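News > District > Board and Administration > Newsletter

Brasesdale board sets out changes to Grade 7 and 8 timetable

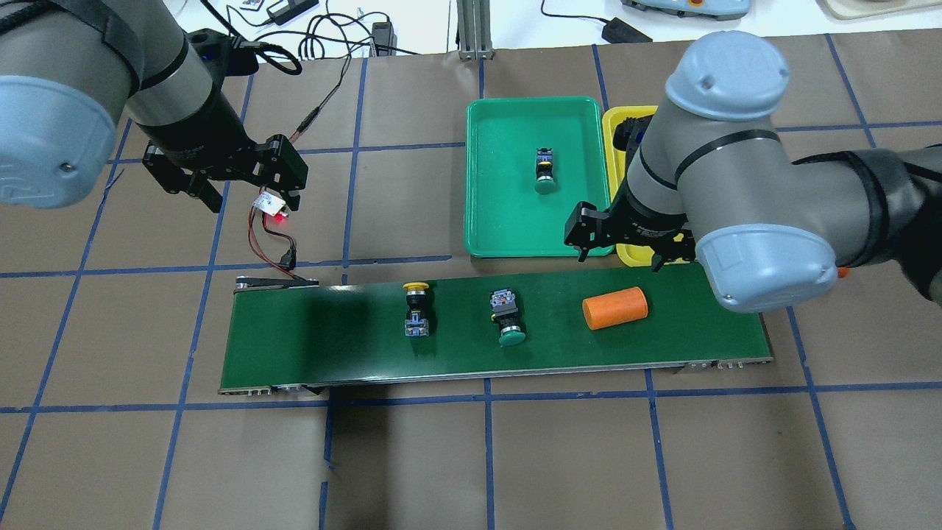 Kirsten Holst asked whether the longer blocks would reduce total instructional time in mathematics, and whether the board had compared the two timetables on minutes per cycle. The reply from the superintendent's office was that total minutes are unchanged for all core subjects. The difference lies in distribution: under the current model mathematics meets daily in short periods, while under the revised model it meets in longer blocks on alternating days.

The revised timetable was tabled at the regular board meeting on Monday, November 18, 2024. It applies to students in Grades 7 and 8 at Brasesdale Intermediate and at the Serrano Road campus. Grade 6 remains on the existing homeroom model at both sites. Implementation is scheduled for the start of the next school year, subject to a final vote on the staffing schedule.

Enrolment in the two affected grades stands at 446. Projections prepared by Hanne Bergmann, director of planning, show no significant change in that figure before implementation. Section sizes will therefore be held at current levels, and no additional portable classrooms are requested.

Three operational matters were referred back to administration.

Bus departure. The final block ends later than the present last period. Routes serving the Zamdale townsite share vehicles with the secondary school, and the carrier requires written notice of any change to the afternoon sequence. Administration will confirm whether a single revised departure can serve both schools.

Itinerant staff. French and instrumental music are taught by teachers who travel between the two campuses. Longer blocks reduce the number of transfers in a day but leave less flexibility when a teacher is absent. Ms. Bergmann has proposed pairing the two subjects on the cycle calendar so that each campus has one itinerant teacher on site at all times.

Reporting. Attendance is currently recorded by period in Oltotix. The software accepts block attendance, but codes for late arrival and early dismissal must be re-entered for each block type. Indira Kotian, who manages student records, has asked for this work to be finished by August so that office staff can be trained before classes resume.

Trustee Brodie Hapeta moved that the draft be released for comment without amendment. The motion carried. Trustee Yurani Muñoz requested that her reservations about the placement of physical education in the first morning block be noted in the minutes.

The draft timetable, the comparison of instructional minutes and the comment form are available at the front office of each school. Translated copies can be requested from the district office. Written comments should state the student's grade and campus. Comments on catchment boundaries will be forwarded to the planning department and do not form part of this review.

Shares: 6
Comments: 8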